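工单 1261
提交部门：Hoststead 礼篮包装组，Prirnside 厂区
设备：Ornidach 双臂工位（靠墙那张白桌子）
软件：Shawky 调度端
提交日期：2022年9月25日
优先级：提交人选“高”，系统改为“中”，提交人又改回“高”，系统保留意见
状态：已关闭（附条件，见最后一条）

问题描述（提交人填写）

右臂夹着桃子走到篮子上方，停住，不放。停 9 秒以后报“目标区域被占用”，然后两条胳膊一起定住，等人去屏幕上点“确认”。点了就放。不点就一直举着，姿势很端庄。

左臂拿芒果没有这个毛病，偶尔慢一点，慢得也还算有礼貌。

影响：包装组有一个人什么都干不了，专门站在屏幕旁边点“确认”。上设备之前，这个人是往篮子里放水果的。现在她的工作是批准别人往篮子里放水果。她让我在工单里注明，她没有要求过升职。

期望结果：让它自己放。

已尝试的办法：重启。再重启。把篮子转一个方向。对它说话（无日志）。

【第一条 · 厂区支持】

收到。先请包装组补几样信息：报警是每次都有，还是挑着来？跟水果种类有没有关系？篮子是哪一款？

另外看了后台，从换班到午饭前，Shawky 一共推送了大约 87 条“请人工确认”。系统给这些提示的分类是“协作愉快”。分类名称是软件那边取的，本部门没有参与。

【第二条 · 包装组】

挑着来。桃子最多，苹果有时候，芒果很少。篮子就是那款带高提手的藤篮，提手上缠了白色花边，销售那边说好看，客户也说好看，只有胳膊没有表态。

不带提手的矮篮子上个月跑过，没听说有这问题。上个月我们组也没人专门管点屏幕，都是谁离得近谁点，所以“没听说”这三个字请打折听。

补充一点：早班有人把“确认”键按得太熟，看都不看就点，结果有一个桃子放到了篮子外边。桃子没事，人被叫去谈话。谈话的结论是“要保持注意力”。我们想请教，对着一个隔一会儿就弹出来、而且永远只能回答“是”的窗口，注意力应该保持在哪里。

【第三条 · 厂区支持】

问题提得好，本工单系统没有对应的下拉选项，先归入“其他”。

我下午去现场看了一趟，按顺序记：

查了两边夹爪的指面，没见松动，开合正常。清洁了一遍，清洁前后报警没有区别，至少现在干净。

查了手腕上的线。右臂那根黑线弯得比较大，转腕的时候有富余，没有拽住的迹象。排除。

查了桌面中间那道接缝。之前有人怀疑篮子底压在缝上会歪，我把篮子往前往后都挪过，报警照来。排除。顺便说一句，桌上贴张纸条写“别压缝”的那位，心意领了，纸条我揭走了，因为它自己被识别成了一个待抓取物。

查了灯光。拉了靠玻璃那边的帘子，没变化，又拉开了，因为包装组说她们想看见外面。

剩下的嫌疑就是提手。右臂从右侧过来，手腕上的小相机看篮口时，提手有一段横在视线里。调度端判断篮口有没有空位用的是腕部画面，头顶那路只管认东西。所以我猜它把提手上的花边当成了“已经有东西在那儿”。

现场取的画面贴在下面，请软件那边对着看。

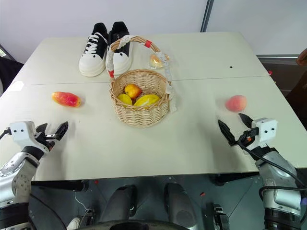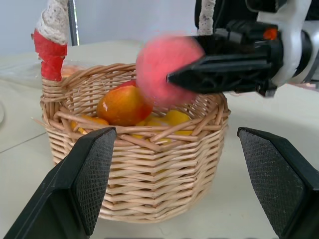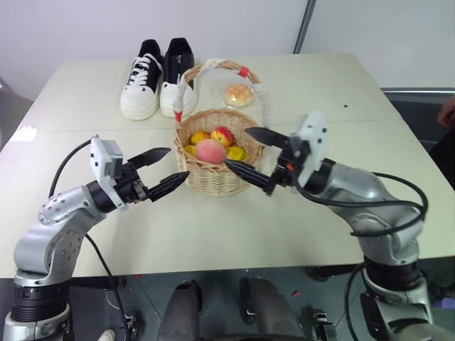 猜归猜，我做了个笨办法来验证：找来一只同款藤篮，把提手上的花边拆了，重新跑桃子。跑完一轮，报警明显少了，但没有绝迹。再把花边缠回去（我缠的，包装组看了以后说还是她们来），报警又回来了。

所以花边有份，但花边不是全部。转软件。

【第四条 · 软件支持】

你好，感谢反馈！我们非常重视每一位现场伙伴的体验。

经排查，占用判断的逻辑符合设计。设计时使用的篮子没有提手。建议现场改用没有提手的篮子。

如问题已解决，请点击关闭工单。

【第五条 · 包装组】

没有解决，没有点击。

没有提手的篮子客户拎不走。这一点我们愿意提供现场演示。

【第六条 · 厂区支持】

@软件：销售目录上这一季全是高提手，改篮子这条路不通。请看一下能不能把提手从占用判断里去掉，或者至少给它单独标一类。另外，9 秒超时以后两条臂一起停，这个是必须的吗？左臂那会儿什么事都没有，跟着罚站。

@包装组：在软件给补丁之前，临时措施如下，请贴在屏幕边上（请勿贴在桌上，理由见第三条）：

放篮子时提手转到跟桌子前沿平行的方向，不要斜着。
花边垂下来的那一头往外压一压，别让它搭进篮口。
弹出确认窗口时，先看一眼右臂下面是不是篮子，再点。
连着点了几次还弹，就停机叫我，不要跟它比耐心。它没有下班时间。

【第七条 · 包装组】

照做了。好一些。

趁这个工单还开着，我把组里的话一并写上，反正开别的单子也会被合并到这里来。

设备来之前，这张桌子前面一般站两个人，边装边聊天，一个人放水果，一个人理花边，看着哪只篮子塌了就顺手扶一下。说不上多好的活，腰疼，夏天桃子毛沾得胳膊痒。但是手上干着，脑子是自己的，能想晚饭吃什么。

现在胳膊放水果，腰确实不疼了，胳膊也不痒了，这个要讲良心。可是脑子归窗口管。窗口什么时候弹不知道，你走开去喝口水，回来它已经举着桃子等了半天，旁边的计时还是红的，好像是你迟到了。有人开始做梦梦见点“确认”。她说梦里点完了它也不放。

还有排班的事。原来谁手快大家心里有数，年底评优也按这个说。现在大家都一样快，都跟窗口一样快。组里手最快的那位现在最闲，也最烦躁，已经把备料架从左到右重新理了一遍，又从右到左理了回去。

这些不是故障，我知道。下拉菜单里也没有。

【第八条 · 厂区支持】

收到。这一条我没有权限处理，但我有权限抄送，已抄送生产和人事。人事的系统自动回复说“您的反馈已被归类为：设备问题”。我又转了一次，写明不是设备问题，第二次的自动回复还没来，可以理解为它在认真考虑。

设备这边说点实在的。昨天收工以后我自己试着改了右臂的进篮路线，原来是贴着提手从右侧平着过来，现在先抬高一点，从提手前面下去，腕部相机看篮口的时候，提手基本在画面边上。慢了一点点，但慢得有道理。

改完先拿桃子试，再拿那个圆苹果试，都放下去了，窗口没弹。然后我得意了一下，把几样东西混着跑，它在最后一个芒果上弹了。

看日志，这回的理由不一样：篮子满了。我低头一看，篮子确实满了。向设备道歉，日志里已补记。

【第九条 · 软件支持】

你好！关于 9 秒超时双臂同停的问题，经与研发确认，该行为为安全策略，暂不调整。但可以将“提手”作为独立类别加入识别，补丁已排期。

补丁需要现场提供带提手篮子的画面若干，要求角度多样、花边状态多样。请问现场是否有人力可以协助采集？

【第十条 · 包装组】

有。我们现在有的是人力，都站在屏幕旁边。

备料架理了两遍的那位主动报名。她摆篮子，摆了一下午：提手正的、斜的、花边缠紧的、花边散开的、花边掉下来一半像刚起床的。她说这是设备来了以后她干得最顺手的一个下午，还顺便给软件那边写了一页说明，哪种散法是客户会收到的，哪种是仓库压出来的，哪种一看就是外行缠的。最后一种的样本由厂区支持提供，见第三条。

另外她想问，以后换新篮子，能不能先让组里看过再上线。哪款篮子会歪、哪款提手会打转，她用手一提就知道，不用等右臂举着桃子替我们发现。

【第十一条 · 厂区支持】

补丁到了，版本说明一共 5 行，其中一行写着“优化了藤编容器的使用愉悦度”。装上了。

跑了一个整班。高提手的藤篮，桃子、苹果、芒果混放。窗口还是会弹，但次数降到了人可以去喝水的水平。弹的时候大多确实有事：花边搭进去了，或者水果滚到篮口边上，它拿不准。有一次是篮子被人挪走了，它在桌面上方问“是否继续放置”。这个问题问得很及时。

进篮路线保留我改的那版，软件那边同意了，说会“纳入最佳实践”，没有提是谁的实践。

关于新篮子先过组里：生产同意试行。流程改成这样，新款到货以后先放包装组，由组里填一张单子（提手高不高、会不会转、花边往哪边垂、站不站得稳），签了字再给我录入 Shawky。单子我做好了，放在共享盘，文件名就叫“提手”。

关于屏幕旁边站人：改成轮换，每人看一段就换去理花边和检查成品，不再固定一个人。这条是生产批的，比我预想的快。我问为什么这么快，答复是生产自己来站了半个班。

关于做梦：超出保修范围。

【第十二条 · 包装组】

轮换以后好多了。理花边成了抢手活，现在要排队。

窗口上的“确认”两个字能不能改大一点？戴手套点不准，点到旁边的“了解更多”，它会打开一篇文章，讲自动化如何让员工从重复劳动中解放出来。文章很长，关闭按钮也很小。

【第十三条 · 厂区支持】

“确认”改大了。“了解更多”隐藏了，隐藏之前我读完了，里面那张桌子比我们的干净。

本单满足关闭条件，先关。附条件如下：下一款篮子到货之前不改进篮路线；右臂再举着东西不放，请附上当时提手的朝向；任何人不得往桌上贴纸条，包括写着“请勿贴纸条”的那一张，今天早上已经揭走了。

【系统】

工单 1261 已关闭。请为本次服务评分。
包装组评分：满意。
备注栏：提交评分以后又弹了一个窗口，问我是否确认满意。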